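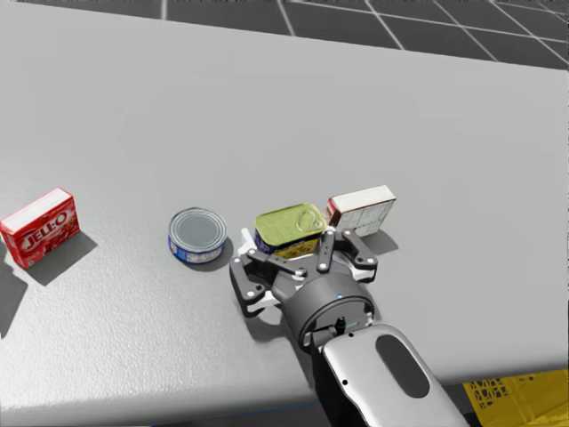 What did the council in Makori decide about taxes this week?

The regional council froze the market levy at its present rate and will pay for next year's road and water work by closing old exemptions that mostly benefited large warehouses.

MAKORI: Council leader Naomi Barasa on Sunday told her economic advisory panel to bring her a full relief plan for small traders before the end of March, after a long and remarkably good-humored meeting that ended with the market levy frozen and a new lending fund approved in principle.

The panel met for most of the afternoon in the old customs hall, with two members joining by video from Brakulcombe. It was the liveliest session the panel has held since it was set up, and for once the public gallery stayed full until the vote.

Barasa opened by asking members to set aside the draft that would have raised the levy on stallholders. "People selling tomatoes and phone chargers have carried this budget long enough," she said, to applause from the gallery. "Show me where else the money is."

The panel had come prepared. Economist Pendo Mabula presented a list of 10 exemptions, some of them decades old, that allow storage companies to pay little or nothing on buildings they rent out at full commercial rates. Ending them, she told the meeting, would cover the cost of the freeze and leave enough over to begin resurfacing the Lomus road, which farmers have been asking for through three budgets.

Her figures were picked over for nearly an hour. Stuart Wragg, who represents the warehouse owners on the panel, said his members could live with losing most of the exemptions but wanted them phased out over two years. He got one year, and a promise that cold stores holding fruit and milk would be looked at separately. He voted for the package in the end and shook hands with Mabula across the table, which drew a cheer.

The lending fund is the part that has traders talking. Under the plan, 1837 registered stallholders and workshop owners would be able to apply for small loans at a fixed rate, with repayments stopped during the two slowest months of the year. Applications would be taken at the market office itself, so no one has to lose a day's trade traveling to Brakulcombe with a folder of papers.

Erasto Kombo, who repairs sewing machines in the covered market, came to the meeting straight from work and stayed to the last item. He has been turned down for a bank loan twice. "I need one new press and a better bench," he said on the steps afterward, grinning. "I already know where the bench is going."

Members also heard from Gholamreza Shirazi, an adviser on public finance, who walked them through a long-range forecast running all the way to 2070. He said the region's best prospects lay in food processing and repair trades, both of which have grown steadily with very little official help, and he urged the council to publish its accounts every quarter in a form that people can read on a phone. Barasa agreed on the spot and asked the finance office to have the first set ready by summer.

There was a word of caution on jobs. The Gison packing plant, the largest private employer in the area with 660 people on its payroll, is still deciding whether to add a second line. Management has asked for a firm date on the Lomus road before it commits. Mabula said the road crew could be hired as soon as the full council signs off on the exemptions, and several members called for that vote to be moved forward.

The full council takes up the package at its next sitting. The lending fund rules will be posted at the market office and read aloud there at 8 a.m. on the day they are released, in all three local languages. Traders who want to comment can do so in writing or in person, and the office will stay open late that evening.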